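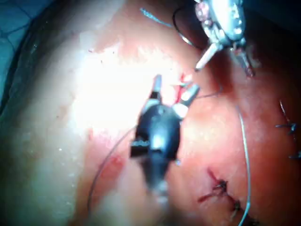 4. Setting Up Your First Caption Project

OK, you've got Vovirard installed and you've found the license key (bottom of the receipt email, in tiny gray type). Now we can get to the fun part! In this section we'll make a project, bring in a video, get a rough transcript out of it and turn that into captions people can read without squinting. I'll be using my Kimville Farmers Market interview all the way through, but any clip of a few minutes with somebody talking will do.

If you already have a project open from Section 3, save it and close it. Vovirard will let you have two projects open at the same time, and I'd still rather you didn't, at least for this part.

4.1 Make the project

1. Open Vovirard and click New Project on the start screen.

2. Type a name. Keep it short and leave out slashes and question marks. I call mine market_interview.

3. Pick a folder. I keep one folder per project, with the video inside it, and I never move anything once I've started.

4. Under Frame Rate, choose Match First Clip.

5. Click Create. You'll get an empty timeline along the bottom, a big gray preview box up top and the caption list down the right side.

Caution: The frame rate locks as soon as you add your first caption. If it's wrong, you have to start the project over. I had 1,871 captions in a lecture series when I learned this, and I spent a very long weekend in October fixing it. Please go look at your frame rate now, before step 1 of the next part.

4.2 Bring in the video

1. Drag your video file from its folder onto the timeline. (File > Import does the same thing, if you like menus.)

2. Wait for the waveform to finish drawing. A long video can take several minutes, and the progress bar likes to sit at the same spot for a while and then jump. Leave it alone and go get a coffee.

3. Press the space bar and listen to the first bit. Can you hear the voices clearly? Good. If the music is louder than the person talking, see the note below.

4. Save. Ctrl+S on Windows, Command+S on a Mac.

Note: If your video has separate tracks for voice and music, open the Audio Source menu and pick only the voice track. The transcript gets so much better! Illia Kostiuk showed me this after I'd been complaining to him for weeks that the software couldn't spell, and I've felt a bit silly ever since.

4.3 Get a rough transcript

1. Click the Transcript tab, then Settings.

2. Set the language. There are separate entries for American and British English and they do spell things differently, so check which one you're on.

3. Open the Word List and type in any names that come up in your video, one per line. Mine had Stefaniia Tymoshchuk and Doltwood on it, and before I added them I got "Stephanie to mow shook" and "dealt wood" every single time.

4. If more than one person talks, turn on Mark Speakers.

5. Click Start.

When it's done you'll have a wall of text with a time next to each sentence. It will have mistakes in it. Words underlined in orange are the ones the program wasn't sure of, and those are a good place to begin, but do read the rest too. It can be very sure of itself and very wrong. My favorite was "fresh bees" for "fresh peas" - no underline at all.

6. Fix the text right in the Transcript tab. Click a word and the video jumps to it, so you can listen again as often as you need to.

7. Rename the speakers. Double-click Speaker 1 in any line, type the real name, and say Yes when it asks to change all of them.

Tip: Do your fixing before you split the text into captions. You can fix things afterward, but a correction that runs across two captions is fiddly, and I always end up with a stray comma on a line all by itself.

4.4 Turn the transcript into captions

1. Go to Captions > Build from Transcript. A box with four settings pops up.

2. Lines per Caption: choose 2.

3. Minimum Gap: leave it as it came.

4. Longest Time on Screen: I use 7 seconds. If a caption hangs around longer than that, people start reading it again.

5. Break at Punctuation: on. Always on.

6. Click Build.

Your captions show up as blue blocks under the waveform. Play the whole thing once without stopping and just watch it, the way a viewer would. I keep a scrap of paper next to me and jot down the time whenever something bugs me, then go back and fix them all in one pass. If you pause for every little thing you lose the feel for the pace.

To move the start or end of a caption, drag the edge of its block. To split one, put your cursor between two words in the caption list and press Enter. To join two, select both and press J.

Caution: J joins captions, but Shift+J joins every caption from your selection to the end of the project. There's no warning box. Undo does bring them back, as long as you haven't closed the project.

4.5 Check the reading speed

Look at the little number on the right side of each caption. Green is comfortable, yellow is quick, red is too fast for most people. You don't have to get rid of every yellow one. Red ones I always fix, and I try these in order:

1. Stretch the end of the caption into the silence after it.

2. Split it in two, if there's a natural pause.

3. Trim filler, like "you know" and "sort of." Leave in anything that changes the meaning or tells you something about how the person talks.

Rekha Maurya, who read a draft of this guide, keeps all the filler words in hers. She does oral history and wants every "um." So go with what your video is for!

4.6 Export

1. Choose File > Export Captions.

2. Pick SRT if you're uploading to a video site. Pick Burned In if you want the words to be part of the picture for good.

3. For SRT, set Encoding to UTF-8. Otherwise accented letters may come out as little boxes.

4. Give the file the same name as your video and put it in the same folder.

5. Open the video in an ordinary player and check the beginning, somewhere in the middle, and the very end. If the captions drift further behind as the video goes on, you've got the frame rate problem from 4.1.

Note: Burned In makes a whole new video file, so check your disk space first. Your original isn't touched.

Menu names in this section were checked against the version I had on Jul 7, 2019. If yours has a Koval Sync button beside Export, skip it for now, it gets its own part in Section 8.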